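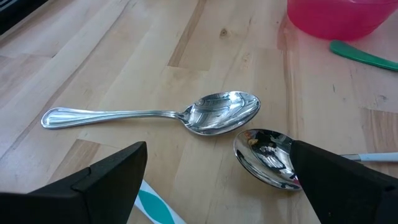
Trumus Work Surface Oil, Matte

Sold by Clasteck
Sizes: 12 oz bottle, 81 oz can
Page revised Jun 27, 2018

Trumus is a penetrating oil finish for solid wood tops: butcher block, edge-grain and face-grain planks, and laminated strip panels sold as bench or kitchen tops. It soaks into the wood and cures there. It does not build a film, so it will not peel or flake, and a worn patch can be renewed without stripping the whole top.

Apply to bare wood or to wood already finished with a cured penetrating oil. Do not apply over varnish, polyurethane, lacquer, shellac or paste wax. Trumus cannot pass through these coatings and will stay tacky on the surface until it is wiped off with solvent.

Preparation

Sand to 120 grit, then 150. Stop there. A finer surface closes the grain and takes up less oil, and the first coat will look patchy on maple and birch. Sand along the planks. Where neighboring planks have grain running in opposite directions, use light pressure and change paper often. Vacuum the dust, then wipe with a lint-free cloth. Do not use a tack cloth that contains wax.

Fill open knots and checks before oiling. Flusico two-part filler is compatible and can be sanded after 7 hours. Water-based putties are compatible but stay lighter than the wood around them.

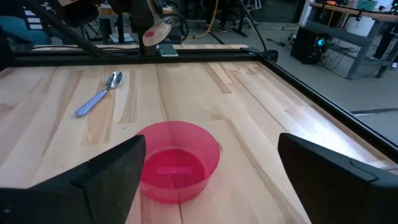
Coverage depends on species and sanding. The 12 oz bottle is enough for a small table top, two coats, one face. The 81 oz can is intended for shop benches, long counters and multiple tops finished together. Allow extra for end grain, which takes up far more oil than the face — it should be coated first and coated again while the rest of the top is being wiped.

Application

Stir the can; do not shake. Pour a small pool in the middle of the top and spread it with a white nylon pad or a short-nap roller. Keep the surface visibly wet for 12 minutes, adding oil to any dull areas. Wipe off all excess with clean cotton. Oil left standing dries to a sticky ridge, most often along the seams and at the front edge.

Second coat: next day, at normal room temperature. Apply thinly and wipe hard. A third coat is optional on walnut and cherry and of little use on maple.

Coat both faces. A top sealed on one face only will take on moisture unevenly and can cup. This applies equally to tops fixed to a metal base, where the underside is often skipped.

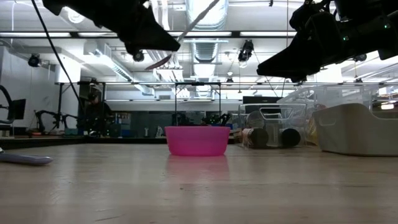

Light use is possible 24 hours after the last coat. Full cure takes 7 days. Until then keep water, rubber feet and soft plastic mats off the surface. Cured Trumus resists water, coffee, vegetable oil and mild soap. It does not resist ammonia, bleach or standing alcohol. It gives no protection against heat, so use a trivet.

Sheen and color

The matte version dries with a low sheen. Under strong overhead lighting a newly oiled top will still show some reflection, and this drops with use. Expect a slight warm shift on pale woods and a clear darkening on tan and brown woods. Contrast between planks increases. Test on the underside — sample chips from another board are not a reliable guide.

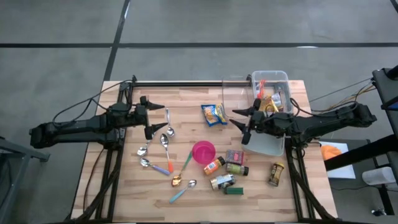 Maintenance

Clean with a damp cloth and dry at once. Re-oil when a drop of water no longer beads, using one thin coat. To remove a ring or a scuff, sand the spot with 150 grit along the grain, oil it, and feather the oil outward. The repair will blend after several weeks of light exposure.

Safety

Rags soaked in Trumus can self-heat and catch fire. Lay them flat outdoors to dry or put them under water in a lidded metal can. Ventilate the room during application and for the first night.

Ordering

Part no. TR-12 (12 oz)
Part no. TR-81 (81 oz)
Part no. TR-99 (applicator pads, white nylon)

The gloss version is discontinued; remaining stock ships until the end of July. Technical questions and bulk orders: Arnel Villanueva, Clasteck finishes desk.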